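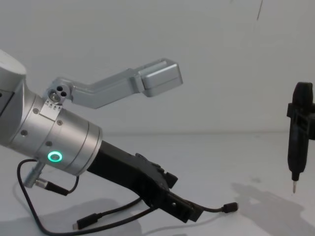 Silver arm, with the ring at its wrist lit green.

The Goose Supper at Willus

By Santosh Lodhi

Every small war seems to have its dinner. The one at Willus goes like this: the garrison commander, sure that the enemy was still two days' march off, took his officers up to the manor at Priner for roast goose, and while they were picking the bones the fort on the river was taken without a shot. The guidebooks print it. The pub in Stimar has it painted on a beam, with the number of geese (27) included.

I have never liked that number. Someone who remembers exactly how many birds were eaten ought also to remember who ate them, and the guest list changes every time the story is told. In some versions there are six officers, in others the whole staff and a bishop. Twenty-seven geese would be a heavy supper even with the bishop.

The earliest account I can find is a pamphlet of 43 pages, unsigned, printed in August of the year after the surrender. Its author wanted the commander's pension stopped and says so on the second page. He wasn't at Priner. He wasn't at Willus either, as far as one can tell from his description of the river, which has it flowing the wrong way past the gate. Yet nearly everything in the later books comes from him, usually by way of the Vītola history, a handsome set of volumes that quotes the pamphlet at length and doesn't mention the pension.

Against that we have the muster roll. It gives the garrison as 2,043 men on paper, and this is the figure everyone uses, as it makes the loss look so stupid. The same roll has a column for men fit to stand, and hardly anyone bothers with it. 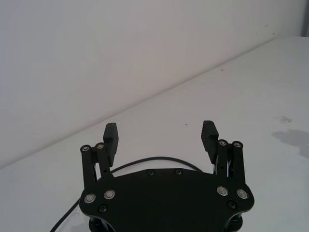

That column comes to 400. Fever had been in the barracks since early summer, and the surgeon's letters, dull as they are, ask for vinegar and straw in every post. A fort of that length could not be held by 400 men at night, whether or not the commander had gravy on his cuffs.

Was there a supper at all? Possibly. The Priner kitchen book does record geese that week, but it records geese most weeks, and it doesn't give a total. I suspect the officers went up to ask for beds for the sick and were fed while they waited. I can't prove that, and I'd be wary of anyone who claimed they could.

The local museum is less wary. Its new panel calls the supper "the meal that lost a province", which is generous to the meal. When I asked for the source I was shown the Vītola volumes, and when I asked for the source behind those I was shown the gift shop. It sells a tea towel with the geese on it. I counted 12.

The public talk on the siege is in the Stimar town hall on Sat 10 September, with supper afterwards. I have asked what they're serving and had no reply.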